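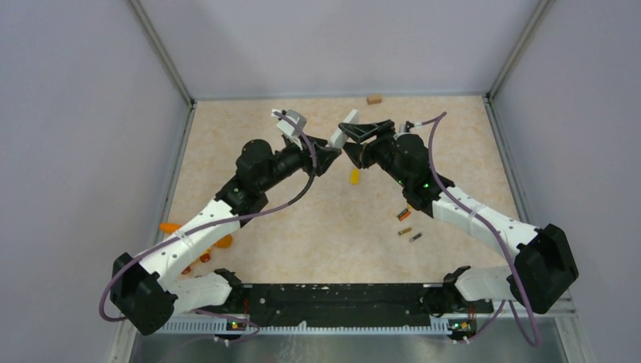

Budget for the table before you budget for the arms

Most purchase requests for a two-armed robot station begin with the arms. Ours at Pircombe did. The first draft had the pair of arms at the top in bold, the grippers under them, and then a single line near the bottom that said "table, walls, sundries". That line was the one that caused the trouble, and I have come to think it should be the first line anybody writes.

My case is simple. A firm buying its first two-armed station will spend a lot of effort comparing arms, and the arms will mostly be fine. The money gets lost in everything the arms are bolted to, plugged into and asked to pick up. Those things are left out of quotes, or folded into a round sum, and then bought in a hurry at full price.

Take cable. Both arms here have a camera module above the wrist, and each camera has a purple cable that has to follow the arm down towards its base. A cable that moves with an arm all day is a part that wears. It should be in the running budget from the start, with spares on the shelf. We put in none. When the first one went, the station stood still for 58 hours while a replacement came, and the part itself cost less than the lunch order for the meeting where we discussed it.

The same goes for connectors, corner posts, side rails and the strip along the back of the table. Each is cheap. Together, on the Baston quote we were working from, they ran to 123 separate lines once we asked for them to be written out. The supplier was not hiding anything. We hadn't asked. I would now refuse to sign any quote that has "sundries" in it for more than a token amount.

Then there are the objects. People budgeting for a robot tend to forget that it needs something to handle. Ours has white blocks and brown blocks, small cylinders the size and shape of batteries, and a mix of orange and red bits and pieces. They get dropped, squeezed and lost. We allowed 200 pounds for a year of this and spent it by December, four months in. It is not a large sum by anyone's standards, but an overspent line is still an overspent line, and it took two forms and a phone call to move the money across.

Walls are worth paying for. We argued over them for longer than we should have. Plain pale panels on three sides look like an extra, and the first thing a finance office will ask is whether you can do without. You can, but then the cameras look out at whatever is going on in the room, and every change of furniture becomes a change to your results. Buy the walls with the table, from the same firm, at the same time. Adding them afterwards meant drilling into posts that were not made for it.

Floor space is the other cost that never appears on the quote. A pair of arms takes up little room on paper. Add the table, a way round the back for whoever has to reach the wiring, and somewhere to put the computer, and you have filled a good part of a small workshop. If you pay rent by the square metre, work out the yearly figure and put it in the request. It may be the largest number there.

On which arms to buy, I have less to say than readers may want. We looked at a Furukawa pair and at a cheaper set through Dasovell, and went with the cheaper set. The dearer pair would have done the same work. What settled it was the delivery time for spare gripper fingers, which I had not thought to ask about until the second meeting. Ask in the first.

I would also plan for wear that doesn't stop the machine. The black beam along the front of our table is scuffed and chipped, and it is tempting to spend on keeping that sort of thing smart when visitors are due. Leave it. Spend the money on fingers and cables.

The objection I hear most is that a request this detailed will frighten the people who approve it. Mine came to 54 pages the second time round, quotes included, against three for the first. It went through in one sitting. The short one had come back twice with questions, all of them about the line at the bottom.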